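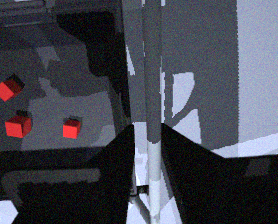 Ternberg Municipal Bond Fund – Frequently Asked Questions for Holders

These answers are provided for persons who hold, or are considering the purchase of, notes in the Ternberg Series. They summarize the terms of the offering document and do not replace it. Where the two differ, the offering document governs.

What are the Ternberg Series notes?

The notes are fixed-rate debt obligations issued by the Ternberg Infrastructure Authority. Proceeds are used for water mains, bridge repair and the refinancing of older debt. Each note represents a direct claim on the Authority's general revenue.

How often is interest paid?

Interest is paid twice a year, in February and August. Payment is made to the holder of record at the close of business on the record date, which falls 8 business days before payment. A holder who sells after the record date still receives that payment.

What happens if a payment date falls on a weekend or a holiday?

Payment is made on the next business day. No additional interest accrues for the delay.

May I sell my notes before they mature?

Yes. The notes may be transferred at any time, subject to the minimum denomination. Orders are matched by Vukitz Securities, the appointed dealer, in a weekly session held each Thursday. Orders received after 2 p.m. are carried over to the following session. The Authority does not guarantee that a buyer will be found, and the price offered may be lower than the amount you originally paid.

Does the Authority buy back its own notes?

The Authority may do so under the repurchase program adopted with the current budget. Under this program, holders are invited to tender notes at a price of their choosing, and the Authority accepts the lowest offers first until the amount set aside has been used. Participation is voluntary. Notes that are not accepted are returned to the holder's account with all rights unchanged.

How will I learn that a repurchase has been announced?

Notice is sent to the address on file and posted on the holder portal. Holders whose notes are kept with a bank or broker will receive notice through that institution – please allow extra time for it to reach you. Banks and brokers often set a deadline earlier than the Authority's own.

May I withdraw a tender once I have submitted it?

A tender may be withdrawn in writing until the offer closes. After that time it is binding. Use Form 378, available on the portal or at the Paltthorpe office.

Will I owe tax if I sell below the price I paid?

A sale below cost may result in a capital loss, and the treatment of that loss depends on your own circumstances. The Authority does not give tax advice. An annual statement of interest paid is mailed to every registered holder.

Are the notes rated?

The notes are reviewed each year by Yu Credit Review. The current report and the two before it may be downloaded from the portal. A rating is an opinion on the issuer's ability to pay and may be changed or withdrawn at any time. It is not a recommendation to buy, hold or sell.

What would happen if the Authority could not meet a payment?

A missed payment becomes an event of default if it is not corrected within 9 business days. The trustee may then act on behalf of all holders. Any change to the principal amount, interest rate or maturity date requires a vote of the holders of that series, and a change approved by the required majority binds all holders, including those who voted against it or did not vote. The voting rules are set out in the section of the offering document titled Meetings of Holders.

Can the notes be held jointly?

Yes. Up to 2 names may be entered in the register for a single holding. Both holders must sign any transfer or tender. Payments are made to the first named holder unless other instructions have been filed.

How do I register a change of address or bank account?

Changes may be entered on the portal or sent by mail with a signed request. Bank account changes received after a record date take effect from the next interest payment.

Where can I obtain further information?

Holder Services at the Paltthorpe office is open on business days from 9 a.m. to 4 p.m. Please have your holder number available. Questions about an order already placed should be directed to Vukitz Securities.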